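Ticket 1675 - Online donations, Backpack Appeal page
Opened 2022-03-06
Status: open, waiting on Hegarty
Priority: high (appeal is live)

Problem as reported

Donors on the Cestcombe page giving once but getting two receipts. Some charged twice as well, some not. Widden page seems fine. Same form on both, or should be.

Log

Checked my own test gift first. Gave 40 pence on Cestcombe page, one charge, two receipts, diffrent receipt numbers. Did it again on Widden. One charge, one receipt. So it's the page or whatever is hooked to it, not the card side.

Cleared the site cache. No change.

Logged out, tried in a private window. No change. Tried on phone. Same.

Looked at the appeal page itself while I was in there. Text still says December in the second paragraph, left over from the toy appeal. Fixed. Target on the progress bar was blank, put back to 1000 bags.
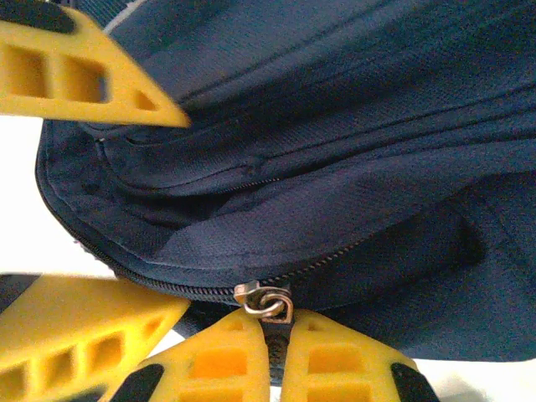
Backpack Appeal: navy fabric, zip pocket

Progress bar counting wrong too. Shows 244 bags sponsored, Gado export shows fewer. If the bar is adding one per receipt then that would fit with the doubles. Not proved yet.

Opened Gado. Two form connections listed against Cestcombe, both switched on. One is called "Appeal main", other is "Appeal main (copy)". Widden has only the one. Copy was most likely made when the page was duplicated from Widden, can't see who by, the history doesn't go back that far.

Switched off the copy. Test gift again. One charge, one receipt. Good.

Waited a bit, tried a monthly gift instead of a one-off. Two receipts again. So not fixed, or only half.

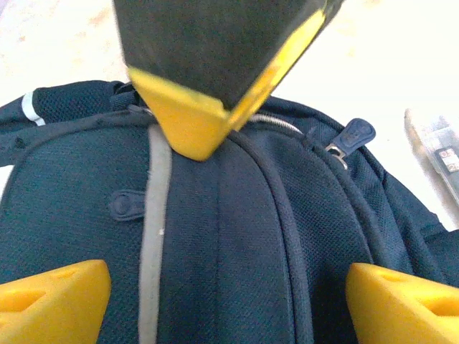

Monthly gifts go through a separate rule in Gado, under Schedules not Forms. Found a second rule there as well, same name, no "copy" on the end so easy to miss. Switched that off too. Test monthly: one receipt. Cancelled the test ones straight after so they don't run next month.

Didn't delete either of the copies. Only off. Please nobody delete them until the refunds are done, the double gifts are filed under the copy and I don't know if they vanish with it.

Refunds

Rang Hegarty support line, held for ages, got through. They can see the duplicate charges their end but want a list from us, with receipt number, date, last four digits. They won't take it by email, has to go in through their portal. Our portal login has expired. Reset requested, no email recieved yet. Checked junk.

Some donors have written in saying keep the second one. Leave those off the list, but get it in writing and put a note on their record. Gift Aid needs checking on these before the next claim goes in.

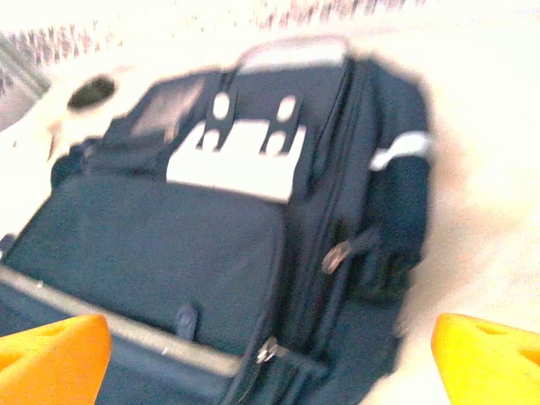 Reply to use for donors, feel free to tidy:

"Thank you for supporting the Backpack Appeal. A fault on our donation page meant some people were sent a second receipt, and some were charged twice. We're sorry. If you were charged twice we will refund the extra payment to the same card. You don't need to do anything."

Don't promise a date in it. Hegarty wouldn't give me one.

Still to do

Portal login, chase
List for Hegarty, started, in the shared folder under Cestcombe
Progress bar, needs a recount once refunds are through, have hidden it for now
Check Widden Schedules as well, only looked at Forms on that one
Thank you letters on hold for both pages, the print run pulls from receipts so would go out double

Update: reset email came, link in it already expired. Asked for another.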